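**Flat brown desk paint: one color or two?**

**mossbank** — 16 September 2021

I'm repainting the spare room at our place in Kundcombe and want the desk top and the wall behind it in the same brown. The room is small, 18 square feet of wall behind the desk once you take out the window. I have a quart of Sustis matte left over from July and it has held up fine on a shelf.

My wife thinks one brown on everything will look like a cardboard box. I think it will look calm. The kind of top I have in mind is a big plain brown one: 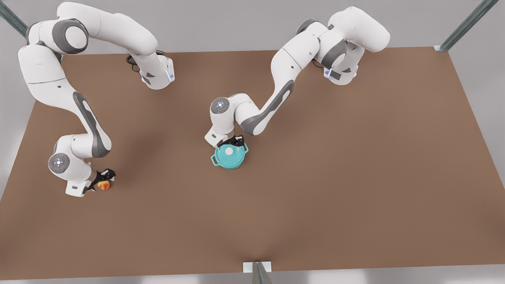 Render, brown top with white and dark gray on it.

Has anyone done a desk top and wall in one color and lived with it?

**pelham_dan**

I did it in a hallway with a bench. Looked good for two years, then I touched up the bench and the patch never matched. Matte is bad for that. If you go ahead, write down the batch number and keep a jar of it.

**gritty19**

I wouldn't put wall paint on a desk at all. Forearms will polish it. You get shiny spots where the keyboard goes and there is no fixing it short of sanding the whole top. Use a floor or cabinet paint and have it tinted to match. Rengifo will do that at the counter if you bring in a chip.

**mossbank**

The Sustis can says "walls and trim," so I figured a desk counted as trim. I could put a clear coat over it.

**gritty19**

Clear coat changes the color. On a brown it goes darker, sometimes a little orange. Then you don't have one color anymore and your wife wins.

**oldtarp**

Disagree with gritty on this. A water-based clear in dead flat barely moves it. I used the Lokolley one on a workbench and have to hold a bare scrap next to it to tell. Three thin coats, sand lightly with 320 between them, leave it a week before you set anything heavy down.

On the color itself, I'd lean toward something a bit pink over something gray.
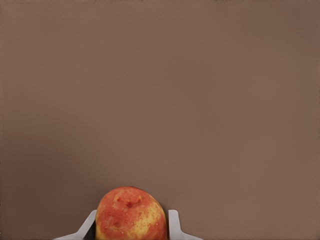
A gray brown looks like mud in a north room, and a yellow one looks like an old office. Paint a piece of board and move it around the room for a few days before you buy more.

**pelham_dan**

Agree about the board. I went by the paper chip and regretted it.

**gritty19**

I'll give you the Lokolley on a workbench. A workbench isn't a desk with sleeves on it all day. Still say cabinet paint.

**mossbank**

The room faces north, so that helps. I'll do two boards, one with the clear and one in tinted cabinet paint, and lean them on the wall for a while. Budget is almost 650 for the whole room and most of that is the floor, so I'd like to use the quart I have if I can.

**oldtarp**

Stir it well. July isn't old for paint but the flattening stuff settles to the bottom.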